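Cirkley launches a table you are allowed to put things on

New dining range comes with no coasters and a repair kit, in that order of importance

For immediate release

Furniture maker Cirkley will start selling its Lerico dining range in January, ending a long internal argument over whether a table should be treated as furniture or as a houseguest.

The company's position is now settled. Lerico is furniture. You can eat off it, do your tax on it and lean on it while your brother-in-law explains his new mortgage. The care leaflet, which in earlier ranges ran to 8 pages and included a diagram of the correct way to lower a mug, has been cut to a single card. The card says to wipe the table with a damp cloth. The other side of the card is blank, and customers are welcome to use it for a shopping list.

The range has a table in two lengths, a bench, and a sideboard that Cirkley describes as medium-sized and that everyone who has carried one up a flight of stairs describes as large. It replaces the Imov range, which sold well and generated more letters than anything else the company has made. Most of the letters were polite. A good number concerned rings left by glasses, and quite a few concerned knots, mainly from people who had not expected to find any in their timber.

Knots are the reason for the biggest change. Under the old grading rules, any board with a visible knot was turned around, hidden on the underside or sent off to become a drawer bottom. This kept the tops looking very even. It also meant that the most interesting boards in the workshop were seen chiefly by toddlers and by people looking for a dropped fork.

For Lerico, knots stay on top. Each one is checked, filled if it needs filling, sanded level and left alone. Cirkley will not be charging extra for them, although the marketing department did prepare a slide on the subject, which has since been deleted.
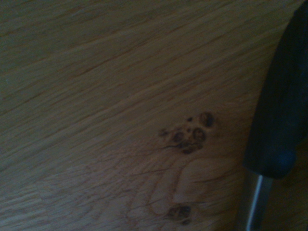 Smaranda Manole wrote to the company after the last catalogue to say that she had paid good money for a top with no marks in it, that her family had added their own within a month, and that she would have preferred to start with one the tree had made, so that hers would have some company. She added that she did not want a discount. She wanted somebody to admit that tables get used. Cirkley has admitted it, in writing, and now does so again here.

Each Lerico table is sold with a small tin containing a sanding pad, a cloth and enough hardwax oil to deal with a couple of scratches and one serious lapse in judgement. Refills will be available from the spare parts counter. Customers who would sooner have someone else do the job can book a refinish through the workshop, where the wait at present is longer than the company would like. A second finishing bench is being set up to shorten it. The company has stopped promising a date for that bench, having been wrong about it twice.

The finish itself was chosen after a trial in the staff kitchen, where a test top spent the winter being used for lunch. It met tea, beetroot, a leaking marker and a birthday cake with far too many candles. Three finishes were tried on different sections. One went cloudy, one smelled of the sea in a way that put people off their sandwiches, and the third is the one you can buy. The test top is still in the kitchen and is not for sale, despite an offer.

Legs are steel or timber and come in a choice of grey, black or the natural colour of whatever they are made of. They attach with 8 bolts, and the tool supplied fits all of them. Readers who assembled an Imov bench will understand why this is being mentioned in a press release.

The design is by Vlček, the studio behind Cirkley's stacking chairs, which took the brief on the condition that it would not be asked to write a paragraph about honesty of materials. The company was happy to agree. A paragraph had already been drafted, and it was not good.

Prices for the shorter table start at $2,278, with the bench at $640. Delivery to metropolitan addresses is included. Delivery elsewhere depends on how far away you live and will be quoted before you pay. Old tables can be taken away at the same time for $100, provided they are cleared first – the drivers have asked us to stress the word cleared.

The first production run is small. Orders placed before the launch will be filled in the order they arrive, and no one will be moved up the queue for knowing somebody at the company, including the people who work at the company. Sample blocks can be borrowed from the showroom for a fortnight. Customers are encouraged to spill things on them, and asked to tell us what it was.

About Cirkley

Cirkley makes tables, chairs, benches and sideboards for houses and small offices. It does not make beds, but receives regular enquiries about beds.

Media enquiries

Requests for samples, price lists and interviews should go to the Cirkley press desk, which is open from 9 am to 4 pm and is, as it happens, an Imov table with several rings on it.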